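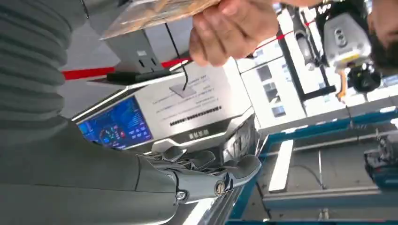

The Rakitz display units should be unpacked and checked before they go on the shelf, and I'd like us all to do it the same way. Start with the label. On these the printed label with the barcode is on the top face, to one side of the screen, so the serial can be copied down without turning the unit over. Then power it up, leave it on the gauge page, and write down any reading that looks off. Cables go in the Flolar bin, one per bag. Flat cardboard goes behind the door.

I have done 79 so far out of 120. The rest have to be finished before the August shipment to Vanley.

On 22/07/2025 the Buthelezi stockroom wrote:
> Two questions about the display units.
> 1. Do we keep the cardboard sheets or throw them out?
> 2. Unit 3752 has a label that is hard to read. Do we
> send it back or print a new one?

1. Keep them until the shipment is out. We will need them for repacking.

2. Print a new one and stick it next to the old one, not over it. The label stock is in the second drawer, under the tape. Please use the small size. The large ones cover the vent.

If you find another bad label, add it to the list on the clipboard and set the unit aside on the left end of the bench.

--
Rakitz stock list
To unsubscribe, send a blank message with "remove" in the subject line.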